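Gratetley Teaching Lab Moves Bench Work to Clear Racks

By Áine Duggan

The teaching laboratory at Gratetley has replaced the metal tube racks on its sample preparation benches with clear plastic ones, and has rewritten the bench layout that goes with them. The change took effect in July and applies to all introductory courses in which students handle conical graduated tubes.

The old racks were coated wire. They held the tubes well enough, but the crossbars sat at the height of the lower graduations, and a student who wanted to read a small volume had to lift the tube out, read it in the hand and put it back. Readings taken that way tend to be taken at an angle. Yusri Wattimena, who manages the teaching lab, said the staff had been correcting the same error in lab notebooks for several years before anyone looked at the rack as the cause.

"The cone is where the trouble is," Wattimena said. "The marks are closer together in meaning and farther apart on the wall, and if a bar is in front of them the student guesses. With a clear wall the tube stays where it is and the student bends down."

The replacement racks were bought from Tastunard, a regional supplier of plastic bench goods. The order covered 581 racks, enough for the teaching benches and a reserve held in the stockroom. The invoice came to $2,575, which was paid out of the lab's ordinary supplies budget. The wire racks have been kept for the cold room, where visibility matters less and the coating stands up to frost.

Bench layout

Under the new layout, each bench has a white top that is kept clear in front, with the rack at the far edge. Tubes in use stand upright in the rack with their caps on. Paper cups for used pipette tips go to the right of the rack, near the back corner, where a sleeve is less likely to catch them. Notebooks are kept on the side shelf and are not set down on the white surface.

The first exercise run on this layout is a two-color dye comparison. Each pair of students receives a red-orange solution and a yellow solution in separate graduated tubes, leaves both standing in the rack and records the level of each before anything is drawn off. The colors were picked to be told apart easily from a standing position. Neither solution is hazardous at the strength used, but gloves and eye protection are required as they are for all bench work in the building.
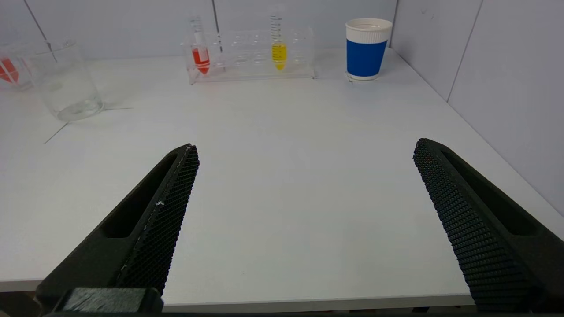 TEACHING LABS / EQUIPMENT

The rack has a single row of round holes along the top and transparent walls. Most of the holes are left empty during the dye exercise, and the written instructions ask that the two tubes be set apart from each other with at least one open hole between them. Ilham Nugroho, the instructor who wrote the instructions, said that adjacent tubes had led to mix-ups when both caps were off at once.

The clear walls have one drawback. They reflect the overhead lights, and at some heights the reflection falls across the printed graduations. Nugroho tested several rack positions and settled on the far edge of the bench, where the reflection is weakest for a seated student. Students who stand are told to lower their eyes to the level of the liquid before reading, as they would with a measuring cylinder. A white card may be held behind the rack if the yellow solution is hard to see against the wall of the room.

Reading the tubes

Volumes are read at the bottom of the curved surface of the liquid. In the tapered part of the tube, the graduations are not evenly spaced, and the instructions warn against estimating a value by measuring halfway between two printed lines. Students are asked to record the nearest printed mark and to note whether the liquid stands above or below it.

Each volume is read twice, once by each partner, and both values go in the notebook. Where the two values differ by more than one mark, the pair reads again together. The lower value is not to be crossed out. Zihan Luo, who grades the introductory notebooks, said that crossed-out readings had been a common reason for lost points, and that the instructions now say so on the first page.

The tubes themselves have not changed. The lab continues to use conical tubes with black printed graduations, and stock on hand will be used up before any new order is placed. Tubes with worn print are to be put in the return tray and are not to be re-marked by hand. A line drawn with a marker pen can sit well off the true volume, and a tube marked that way cannot be told from a sound one at a glance.

Cleaning and storage

Clear plastic scratches more easily than coated wire. The racks are washed in warm water with a mild detergent, rinsed and left to drain upside down on a rack mat. Abrasive pads are not to be used. Acetone and similar solvents cloud the surface and must be kept away from the racks altogether – a bench on which acetone is in use should be set up with one of the older wire racks from the cold room.

Racks are not to be autoclaved. Wattimena said one was put through a cycle by mistake during the first week and came out bowed along its length, with the holes too narrow to take a tube. It has been kept on the shelf over the sink as a reminder.

Clean racks are stored on their sides in the cabinets under the benches, up to 4 deep. Stacking them any deeper puts weight on the end walls. The reserve stock remains in its original cartons until needed.

Effect on other courses

The upper-level courses will keep their present racks for the time being. Jarosław Makowska, who runs the separations course, asked for a later changeover so that the new racks could first be checked against his centrifuge inserts. The holes in the new racks are slightly wider than those in the inserts, and a tube that stands upright in one may lean in the other. Makowska said the difference was small but that he wanted to see it on his own benches before signing off.

Two rooms on the lower floor are also outside the change. Both are used for outreach visits by school groups, and their benches are too shallow to fit a rack at the far edge with clear working space in front. The lab is looking at a shorter rack for those rooms, also made by Tastunard. No order has been placed.

Printed copies of the layout and the reading instructions are available at the stockroom window. Instructors who hold older copies should discard them. The older sheet shows the rack at the front left of the bench and gives the wrong cabinet for storage.

Questions about racks or tubes should be directed to the stockroom. Questions about the dye exercise, including requests for substitute solutions, go to Nugroho. The stockroom window closes at 4:30 p.m. while classes are in session.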